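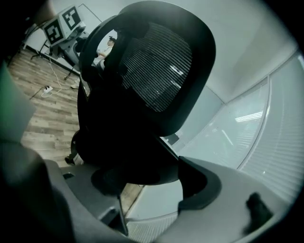 Ľubomír Murín is a Slovak former handball player and now coach, best known as the left back of Brumside in the second tier of the English league. He stands 1.99 metres tall and weighs 99 kg.

Who is Ľubomír Murín?

Murín played left back, and at times centre back when the squad was short. Right-handed. Known for a hard, flat shot from nine metres and for a habit of shooting off the wrong foot, which goalkeepers found difficult to read. He spent most of his career at two clubs, Sýkora in Slovakia and Brumside in England, with one short and not very happy spell at Akano in between.

Early life

Born in a small town in the north of Slovakia, the younger of two brothers. Father worked on the railway, mother taught maths. Started out as a swimmer. Took up handball at school when the pool closed for repairs and stayed closed for two winters. The older brother also played, as a goalkeeper, but stopped at youth level after a shoulder injury.

Joined the Sýkora youth section as a winger. Grew a great deal in one year and was moved to the back court, where he stayed.

Club career

Sýkora

First team debut came in August in a pre-season cup, as a late substitute. Did not score. His first league goal was a penalty throw, taken only becuase the usual taker had been sent off. By his third season he was a regular starter and the club's top scorer, and he finished his first stay with 300 league goals. Wore number 32, a shirt he asked for at every club after that.

Sýkora reached the national cup final once in this period and lost by a single goal. Murín hit the post in the last minute. He has talked about it in interviews since, usually when asked about something else.

Akano

A move abroad followed. Akano had just changed coach and wanted a taller back line to play a 6-0 defence. Murín was used mainly as a defender and came off at nearly every attack, swapped for a specialist. Few goals. A broken finger on the throwing hand kept him out for ten weeks, and when he came back the coach had gone and so had the defence. Left by agreement before the second season was over.

Brumside

Signed for Brumside on a one-year deal, later extended three times. The level was lower then he was used to and he worked mornings at Wakance, a sports flooring firm that also sponsored the club's shirts. Promotion push in the second season fell short on goal difference. In the third season Brumside won the division, with Murín playing the full 60 minutes in most home matches. He was named players' player of the year.

The following season was his last as a player. Knee trouble, two operations, mostly used for penalty throws. Announced he was stopping after the final home game, in the corridor, to a reporter from the local paper, before he had told the club.

International career

Played for Slovakia at junior level. Called up to two senior training camps but never capped. Some older fan sites list a senior appearance in a friendly; this seems to be a mix-up with another player of the same surname.

Style of play

Strong upper body, slow first step. Relied on screens from the line player to get space for the shot. Good passer to the pivot, less good to the wing. In defence usually placed in the middle, where his reach helped against the long shot. Picked up a lot of two-minute suspensions, most of them for pulling the shirt.

His penalty throw was simple. No fake, low to the goalkeeper's left. Brumside supporters used to shout "low left" before each one and he went there anyway.

Coaching

Took over the Brumside under-18s straight after retiring. Became assistant with the men's team a year later, then head coach when the post fell vacant mid-season. Prefers a 5-1 defence and quick restarts after conceding. Criticised early on for keeping the same seven on court too long, somthing he has partly changed. Brumside have finished in the top half each season under him so far.

He also runs a summer training week for back court players at the club's own hall, open to juniors from other clubs.

Personal life

Married, two daughters, the elder plays on the wing. Speaks Slovak, Czech and English. Still swims. Follows ice hockey, as he says most people from his town do.

Honours

Sýkora: national cup runner-up
Brumside: second tier winners
Individual: Brumside players' player of the year; Sýkora top scorer, four seasons

See also

Brumside (handball club)
Sýkora (handball club)
List of Slovak handball players abroad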